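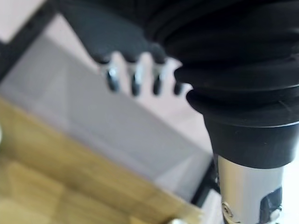

Jitendra reckons I am giving the bellows gripper too many chances. He said so again on the phone last night, that if a gripper needs its pressure changed for every second object then it belongs on a bench and should stay there. I said the old Standix jaws needed new pads every fortnight and he never complained about those. We left it at that.

Sun 3 April. In at ten, building quiet, heating off. I wanted a full run with the bellows gripper on the Brirnus arm before Imogen gets back and wants the arm for her own job.

Started with the wrist camera. The mount had worked round a few degrees since Friday, so I loosened it, squared it up against the steel rule and did the calibration again. Twice, as I forgot to save the first one. The picture is still soft when the arm is moving. Slowing the approach helps, and so does a shorter exposure, but then it wants more light and the desk lamp gives glare on anything shiny. I left the exposure where it was and made the arm stop before each look.

Then the picks. 37 with the bellows gripper, same set of objects as the jaws had in the week, same order. It dropped 8. Five of those were the thin card boxes, which it squeezes until the sides bow and then lets slip. The other three were the bottle, always when the wrist turned past halfway. On the soft things it was better than the jaws by a long way. It lifted the sponge and the bag of washers first time, every time, and the jaws never managed the bag at all.

Changed the controller over after lunch (cheese roll, apple). The Moon one is easier to set up but there is a lag between the close command and the fingers doing anything, and I can't find where it comes from. With the Stevevach box the lag is gone but the menus are dreadful and it forgets the pressure limit when you power it down. I have written the limit on tape and stuck it to the lid. Ran 34 more on that one and stopped when my back started to hurt. Haven't gone through the log yet.

The cycle counter on the gripper says 1,006. I would like to look over the folds for wear at some point, with a proper torch.

Imogen rang at four to ask if the arm was free tomorrow. Told her after eleven. She wants to try her two-finger one on the card boxes, so I will leave them out for her, and the bottle.

Need: M4 washers, more tape, a longer air line. Ask Jitendra for his pressure figures from July, if he kept them.

Home by half five. Rain.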